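Search this site
Type and press enter

Keep the old units on the label

Every few years a style guide decides that a measurement should be given in one unit only. The latest I have had to work under is the one used for Bandeo shelving manuals, where the second unit was removed in July. The case for removal is tidiness. I think the case is weak, and that it rests on a wrong idea of what a printed dimension is for.

A dimension on a drawing does two jobs. It tells the maker how large the part must be, and it tells the reader whether the part will fit. The maker needs one figure, stated once, with a tolerance. Two figures for the maker are a fault, as one will be a rounded version of the other and sooner or later someone will cut to the rounded one. On this point the single-unit camp is right and I have no wish to argue.

The reader is in a different position. He has a wall, a tape and a gap. The tape may be marked in inches on the upper edge and millimetres on the lower, and he will read whichever edge faces him. If the manual says 600 mm and he has written down inches, he must convert. He will do so in his head, standing up, and he will round. A shelf that should clear a pipe by 8 mm then fails to clear it.

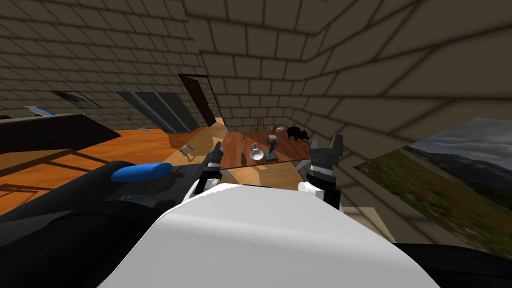

Ute Hamann, commenting on an earlier draft of this piece, wrote that the reader who converts badly will also read a second figure badly, and that the cure is a better diagram with the gap drawn to scale. She would drop both units from the front page and print a paper template.

I accept part of that. A template is better than any number when the part is small. It does not help with a shelf longer than the sheet, and it fails without warning when the sheet has been printed at the wrong scale. Soltum tried downloadable templates for its brackets and had to add a check line to every page, with its length stated in both units. The second unit had come back by another door.

The stronger objection is the cost of error in the text itself. Each extra figure must be checked at each revision. In the Gameck manual I edited last, a 19 mm board was given as three quarters of an inch throughout, which is close enough for a reader and wrong for a machinist. The remedy is to mark the status of each figure. Put the governing dimension first, in the heavier type, and the converted one after it in brackets. State on page 2 that the bracketed figures are for guidance and must not be used for cutting. Leave them out of the cutting list altogether.

None of this is new. Older Bangash catalogues did it for decades with a single line of small print. The practice was dropped when the layout was changed, and I have not found a written reason.

A house style may still prefer one unit in tables, where space is short and the reader is comparing rows. In running instructions the space is there. I would keep the brackets.

19 comments | 8 shares

Contact | Copyright | Back to top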